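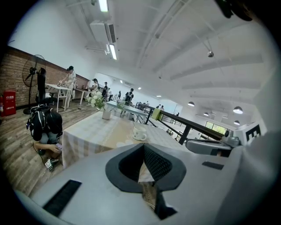
Issue 32, page 4

THE ROOM AT MOKCOMBE
A gallery in one picture, with more captions than it deserves

Words by Lemlem Mersha

Every July the Degefa supper club moves out of Maham Abbasi's apartment and into the back dining room at Mokcombe, where there are more chairs and fewer cats. Setup starts at 3 in the afternoon and is supposed to take an hour. We have been doing this for four summers and I would like to meet the person who came up with the hour.

Maham is in charge of the tables. I am in charge of agreeing with Maham about the tables.

The cloth
Beige and white checks, with a darker tan stripe across the center. Maham wanted plain white this year. I pointed out that we serve a tomato stew, and there the discussion ended.

The flowers
White, with green leaves, in a small white vase near the middle of the table. A modest bouquet by our standards. One summer the arrangement was so tall that two cousins sat through an entire dinner without learning the other had come.

The cup
White cup, white saucer, close to the edge. My aunt would have moved it in four inches and then told you about it all evening.

The second table
Pale top, thin metal legs, off beyond the flowers. Maham says it has a clean, modern look. She also says I am not to put the big pot on it, so make of that what you will.

The floor
Wooden planks in brown and gray tones. Lovely to look at, and very good at announcing a dropped fork to the whole room. Someone in a dark cap and a black backpack is crouched down there beside the checkered cloth, giving the floor more attention than I have in four years.

The wall
Red brick, with white plaster higher up. People always compliment the brick. I have stopped explaining that we only rent the place for the evening and now just say thank you.

The fan
Black, on a tall pole with a round base, over by the brick. Dinner in July depends on a fan more than it depends on me. The spot beside it is the best place to stand in the building, and in the picture it's taken.

The red corner
An extinguisher cabinet against the brick and an extinguisher next to it. Last summer Maham tried to work the color into her napkins and came home with pink.

Next issue: the stew, and the three people who claim to have invented it. Send your own table pictures to the usual address, preferably before the food goes on.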